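Hand-held gripper kit, four evenings in
26th March
By Primo Benedetti
Last updated: March, same week (fixed the bit about the pads)

Short version, good kit, annoying paperwork, would use again. Long version follows, written fast, sorry for spelling.

What I was after. We have a small project, working name Drumow, on picking up soft packaging. Pouches, wrappers, foil, anything that folds when you squeeze it. The method is the usual one now: no robot while you collect, a person holds the gripper, a wide-angle camera rides on it, you do the task by hand and the policy learns from the video plus jaw opening. Then you put the same jaws on an arm and hope. So the kit matters a lot. If the hand version feels wrong your demos are wrong and you find out a month later.

Used them as a pair, one in each hand. 30 demos per object, 10 objects, all snacks and sweets, all done on a bed with the duvet left rumpled. On purpose. Our first set was all on a flat desk and the policy fell over the moment the surface wasn't level. Deeper grasps, wrong height, jaws closing over the top of things. Cloth fixes that, or fixes some of it.

The grip. Parallel linkage, closes evenly, no slop in the joints that I could feel. Bit wide in the body. Getting it down into a tray with raised walls takes practise and you will knock the rim. The ribbed blue pads are the best part. They hold crinkly plastic without crushing what's inside, if you are gentle, and on a crimped seal they bite nicely. On shiny foil less so. The pouch rotates a little in the pads and the policy learns to be fine with that, which I didn't want.

The view. Very wide, almost a fisheye. You get the object, the jaws, the other gripper half the time, and most of the room. I was worried about the room. Left everything where it was anyway, books, backpack, clothes on the bed. We wanted clutter in the background and a method that only works against a gray sheet is no use to me.

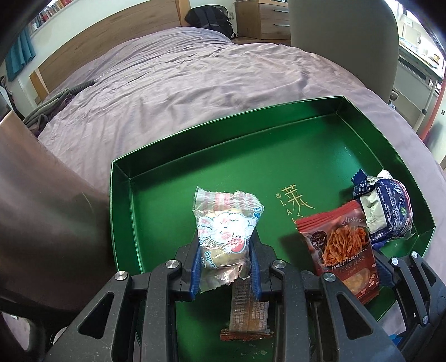
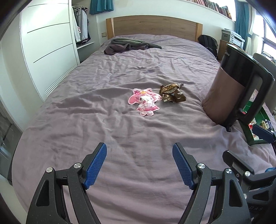
Wrapped pastry first, then jaws wide open over the duvet.
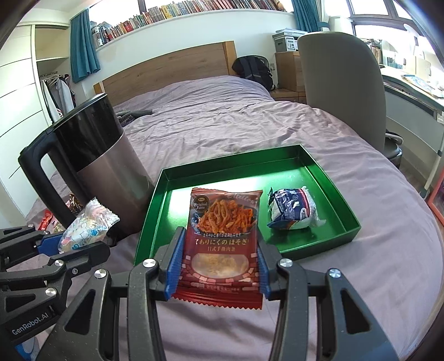
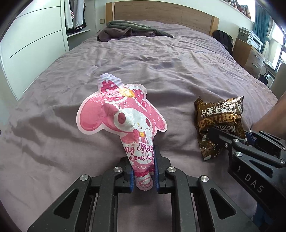
Guido Morelli wrote back on the draft that the duvet is doing less than I claim. In his runs the gain came from the second gripper being in view, the policy stopped treating anything black and moving as its own hand, and when he masked the other gripper out the numbers dropped back to where they were on the desk. He'd like to see 2 conditions split properly, cloth with one gripper, desk with two. Fair. Haven't done it. Will.

He also asked about upright pouches, are they harder than flat ones. Yes. Much. A flat packet wants a pinch from above and the policy gets that early. A standing one has to be caught low and held while the top flops over, and if the person doing the demo hesitates the policy hesitates too, only longer.

Results, such as they are. Trained one policy on the lot, tested on an arm at Stoyanova, same jaws. Flat bars and small round things went well from the first day. Resealable pouches ok after we dropped the sloppiest demos. Crumpled empty-looking foil is still bad, it goes for the brightest crease and misses the edge. Two-handed handovers I would not show to anyone yet. Left hand arrives early and waits, right hand comes in and pushes the thing out of the pads.

Things I liked
- weight. Could do a full evening without my wrist complaining
- pads swap without fuss
- jaws on the arm match jaws in the hand, so no fiddling with offsets

Things I didnt
- the body blocks the bottom of the view, and small stuff vanishes under it just when you need it
- syncing the pair. Ours drifted, had to throw out 4 sessions
- export. Fliteo reads the files fine, Pluris wants them renamed first, every single one
- manual assumes you already own an arm

Would I tell a small lab to buy it? For soft packaging, yes, get the pair and not the single. For hard parts on a bench probably overkill, there are simpler ways. If you only have one evening spend it on fewer objects with more starting positions. We did it the other way round and the policy knows plenty of snacks and not many angles.

Next round is the split Guido wants, plus a towel in place of the duvet, becuase I'm curious if it's the folds or just the color.

Related
Finger pads compared: ribbed, flat, foam
Fliteo export notes
Drumow: the flat desk set and why we dropped it
Syncing two grippers, what we tried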